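Keeping the arms at Dramel honest

Parveen Talukder starts at seven, before the arms are powered up. She looks after the two-arm cell at Dramel, a small firm that trains robots to handle soft goods, and the first half hour of her day goes on cables.

She runs a hand along each one from wrist to base, feeling for flat spots. The cable on the right arm has the harder life. It has to bend with the elbow, and if the loop is too short it pulls at the connector under the wrist plate. Too long and it snags. Talukder changed it twice in May before settling on a length she liked.

Next come the fingers. Each gripper is opened and closed 49 times with nothing in it while she listens for grit in the joints. A pair is replaced after 3000 grips on fabric, sooner if the tips have picked up a burr. "A burr you can't see will still pull a thread," she says. 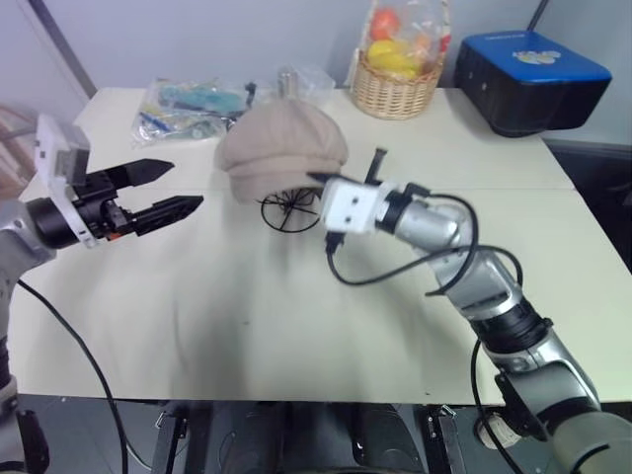

Both grippers near a fabric cap on its wire stand, with the middle of the table left mostly clear.

Hats are awkward work. A full crown gives way when it is touched, so the closing force has to be set low, and then the grip slips on the thicker band. Jamila Cassim, who writes the control software, keeps separate settings for the two and switches between them by hand. She would like the arm to choose for itself - that job is on her list for the Feso release.

The camera on the left wrist plate is checked last. A knock that shifts one by a hair is enough to put a finger in the wrong place, and the full calibration takes most of a morning. Talukder does it every 800 hours, or whenever the plate screws have been touched.

Spares sit in a drawer marked in her handwriting: fingers, screws, two lengths of cable. The cable is the part she runs out of first, and the next order is already in.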